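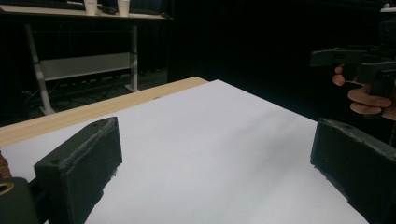 # Protecting a light wooden table with a sheet of paper

**Posted in Furniture and Surfaces by Bloxham_Hall**

Our organization maintains a shared activity room in Bloxham. The main table has a light wooden top with an oil finish, and it is used for drawing, gluing and small repairs. At present we cover it with one large sheet of plain white paper before each session and remove the sheet afterwards.

The paper does not reach every edge, and a narrow strip of wood remains exposed along one side. Two matters concern us. The first is whether this strip will, over time, become a different colour from the covered part of the table. The second is whether plain paper gives enough protection against water-based glue and felt markers, or whether a plastic cover should be placed beneath it.

We would also welcome advice on fastening. Ordinary clear tape was used in July and left a sticky residue on the wood that we have not fully removed. The table is 2000 mm long, and the paper tends to shift when people lean across it. Any method must be simple enough for different groups to follow from a written notice.

---

**Flirnmont Surface Care**

A difference in colour is possible, but it depends on the number of hours the paper stays in place. Light woods generally darken or yellow with exposure to daylight. If the sheet is down only during sessions, the effect should be slight. If it is left in place for weeks at a time, the covered area may well remain paler than the exposed strip. We advise that the table be left bare between bookings and that any objects kept on it be moved from time to time.

Plain paper will catch pencil, crumbs and most dry marks. It should not be relied upon for liquids. Water-based glue will soak through a thin sheet within a short time, and the damp paper may then stick to the finish. Some felt markers will also bleed through, particularly where a user goes over the same area more than once. Please test your markers on a spare piece with scrap paper underneath.

We do not recommend placing a plastic cover directly on an oiled surface for long periods. Moisture can be trapped below it and leave cloudy patches. For a single session it is acceptable, provided that the plastic is lifted and the table wiped dry at the end. A washed cotton sheet under the paper is a reasonable choice for dry work, and it also reduces slipping.

As to the existing residue, the following has served us well on oiled tops:

1. Warm the residue gently with a hair dryer on its low setting.
2. Roll the softened adhesive off with a fingertip or a dry cloth.
3. Wipe with a cloth barely dampened with mild soapy water, then dry at once.
4. Leave overnight and apply a little matching oil if the area looks dull.

Do not use a scouring pad. Solvents should be tried on the underside of the table first – some will lift the oil along with the adhesive.

---

**Horetel Rooms**

We use paper from a roll and cut it 40 cm longer than the table. The extra length is folded under at both ends and held with tablecloth clips, so no tape touches the wood. The clips must suit the thickness of your tabletop, which should be measured before purchase.

The notice in our room reads: "Cut, fold, clip. Remove all paper before leaving." Most groups comply.

---

**Irnow_Member23**

Masking tape is fine if you take it off the same day. We have used it for years. I cannot speak to oil finishes, as ours is varnished.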